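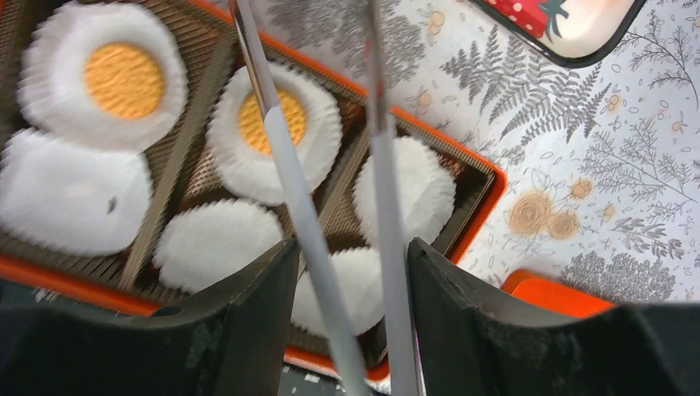

An afternoon at the Velen open day

I'd been wanting to see the inside of Velen since February, when a friend of a friend mentioned that they spend whole days teaching robot arms to deal with pretend food. They opened the doors on 8/5/25 and I got the first bus over.

The part I went for is a long room they call Somum, and it has 5 tables in it, each laid out like a bit of somebody's kitchen. Flowery tablecloth, orange-rimmed tray, pleated white paper cups, a couple of which had a yellow middle so they looked just like fried eggs! I don't know who chooses the props but I'd like to go shopping with them.

A person works the arm by hand controls and does one small job, say moving a cup from one part of the tray to another, and everything gets saved: the movement, and the view from a little camera down by the gripper. Then they shift things a bit and do it again. Each operator aims for 50 goes in a sitting, and the set they are building now, Seixas, needs 3000 before anyone tries training on it.

What I hadn't thought about is how hard paper cups are. They give when you squeeze, they like to slide, and from the wrist camera the fingers can hide the very cup you're after. I was allowed three tries. The first cup got squashed, the second went over on its side, and the third landed where I wanted it – I may have cheered. Our guide said the squashed one would be kept and marked as a miss, which pleased me more than it should have.

There was also a screen where you could watch older recordings next to what the trained arm did by itself. It was slower than the people and hesitated a lot over the dividers in the tray, but it got there more often than I expected.

Tea was in the side room, with good flapjack. If you go, take the Plandard Road entrance (the main gate has no step-free way in) and put your name down for the arm as soon as you arrive, as the list was full by two o'clock.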